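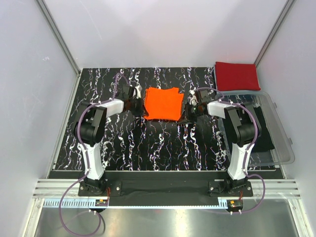 September, 9:15 am

Picked up the subset-sum reduction again. Goal for this week is still to show that the Stinen variant (weights bounded by n cubed, but with the pair constraint) stays NP-hard. Without the pair constraint the usual table method solves it in polynomial time, so all the hardness has to come from the pairs.

Tried reducing from 3-coloring. One item per vertex and color, pair constraint forbids two neighbors sharing a color. Works on paper. The weights only have to force one color per vertex, and I was using a digit per vertex, which blows the bound right away. Lindiwe Naidoo pointed out that the pairs can do that job too: forbid any two colors on the same vertex, give every item weight 1, set the target to n. Then the weights are trivially small. Checked it twice and can't find a hole.

So the variant is hard even with unit weights. At that point it is just independent set in disguise. Should have seen this in the spring.

11:40 am

Ran the Prantl solver on generated instances as a sanity check. 200 graphs, 15 vertices each, answers compared with brute force. All agree. Then 83 vertices, no brute force, only the solver. Most finished fast, a few hit the 800 second limit. Did not look into which ones. Seeds are saved in the Womness folder.

2:30 pm

Open: what if the pair graph is a tree? I think a table over the tree works, indexed by vertex, in/out, and total weight. Merging children costs the square of the weight bound, still polynomial. Bounded treewidth should follow the same way, but the join step needs writing out properly.

To do:
- type up the coloring reduction, half a page
- ask Skorneck if the tree case is already in their notes
- rerun the timeouts with a different branching order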